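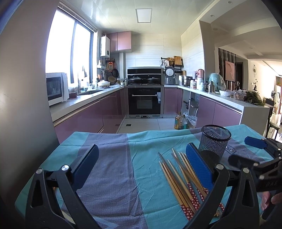 Kitchen tips for a half-automated workplace

When Renum put the sorting machine in at our canteen kitchen we were all a bit wary of it, and I'll admit I was the wariest of the lot. It does the cutlery, up to 3,000 pieces over a lunch service, and it never gets sore wrists (I did, every winter). What it has changed is where our hands are needed, so these are a few things we've picked up along the way.

Stand chopsticks the same way up before they go anywhere near the machine. It copes with a jumble, but slowly, and you'll be waiting on it with a queue at the hatch. A mesh pen holder makes a lovely cheap stand, by the way, and the air gets through.

Put a striped or checked cloth under anything you sort by hand. Noémi Bakos swears by it for lining things up straight, and she's the quickest of us!

Wipe the rubber pads on the picking arm with a barely damp cloth at the end of each shift. Washing-up liquid leaves a film and then the spoons slide about, which is maddening.

Keep one person on hand sorting for 60 minutes a day, and swap who it is. Ferenc Illés did it alone all through the first month, and by the end of it the rest of us had forgotten where the ladles lived.

Talk about hours early. Ours stayed the same, but we didn't know they would, and it made for some long faces over the tea. Two of us moved across to vegetable prep, which I like far better than the cutlery, though Edit Katona still misses the quiet of it and goes back whenever the machine is being serviced.

Label the stop button in big letters, and show it to the new starters before you show them the kettle.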